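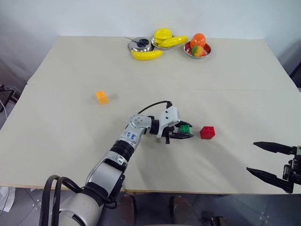 Friday, February 12, 2021 - long table, bowls and blocks

Spent most of the morning on the play food again, and I must say the table is starting to look quite cheerful with everything along the back wall. Three steel bowls in a row: the lidded one on the left, the yellow slices in the middle, and the wide reddish one on the right for the orange and the peach (still my favourite, all those colours on one little fruit).

The bananas need a proper home. One lies in front of the lidded bowl and the other is balanced on the rim of the middle one, and Peiyu Ren thinks both should go in with the peach. I'm not so sure - the wide bowl is shallow and they'd stick out.

Blocks: red, green and orange-yellow stay out at the front for now. Haiyan Xu would like them kept well clear of the fruit, and has promised me a tub from the Nisano order, up to 300 mm long, so they can all live together at last.

Still to do: measure the lid, ask Haiyan whether the Oritz bowls nest, and wipe down the seam between the two boards, where crumbs do like to gather.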